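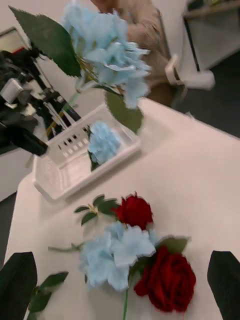

Sandu Street Shared Workshop — Robotics Bench

The two-arm build has moved on from foam blocks. Members who have not been in for a while will find the Tuvach pair bolted down and running from one controller, with artificial flowers as the parts to be sorted. The job is simple to state: pick a stem off the white table, carry it over and put it in a plastic container. Gheorghița Avram built the mounts and most of the wiring. Njål Midtbø looks after the software and the calibration, and has been rewriting the part that decides which arm goes first.

Flowers were Gheorghița's idea. A foam block is the same shape however it lands, and the arms had got good at foam blocks by the end of spring. A stem with leaves on it has to be gripped in the right place or the head swings about on the way over.

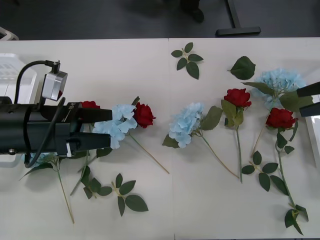 The fingers are the part that has changed most. The first set was printed with a curved face, which suited round stock and very little else, so the bench went back to long, flat ones. They close in parallel, and the opening is set in software. Gripping by the head is allowed for now, as the left arm is doing with one of the pale blue hydrangeas, but the plan is to move the grip down to the stem once the position readings can be trusted. Loose leaf sprigs stay on the table during runs and do not have to be cleared first. The opening limit is currently 96 mm and should not be changed without a note in the bench book. Cable ties for the left arm are in the Altex drawer, and please put the cutters back there too.

Njål's new planner, which he has named Nellarine, went on to the controller at the start of July. It holds one arm back while the other is over the middle of the table. This makes everything slower — a full run now takes roughly 57 minutes — but it also lets us leave the speed setting alone while the mounts are checked. Anyone who wants to read the code can ask him for a copy.
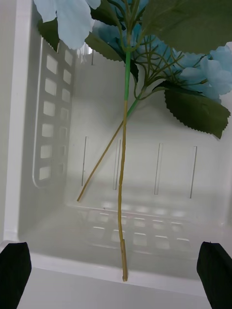 Bench times and bookings

The robotics bench is open to inducted members on Thursday evenings. The induction takes two hours and covers the stop button, the power supply and how to park the arms. Put your name on the sheet by the door or speak to Gheorghița.

Spare finger pads are still wanted, in any rubber up to 2 mm thick.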